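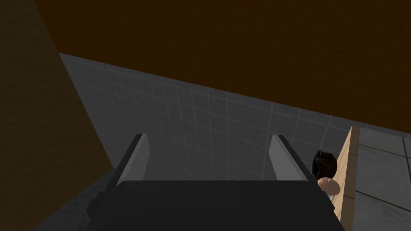
Rezende asked before we had even sat down whether two arms are really any quicker than one in a kitchen, or just twice the bother. Fair question! We put it to the Gruvton team at the Clillside open day on 2024-04-27, and they let us stay with the simulator until closing.

The Litex is their two-armed home robot, and everything on show was running in the simulated kitchen that comes with it. 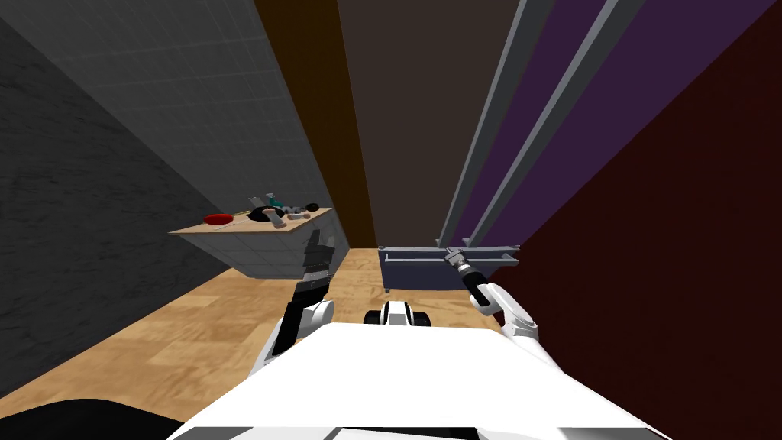 Each arm has its own gripper and its own wrist view, so you can follow a reach from either side - or from the body, which I found much easier on the eyes. The kitchen pack has 332 room layouts, and switching between them is lovely and simple.

Supplied with the Litex simulator:
2 arm models with grippers
6 practice tasks
Kitchen pack

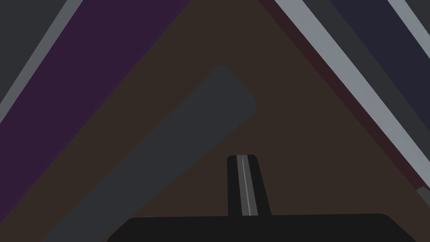 Litex simulator, right wrist view

Open days run again next April, booking through Clillside.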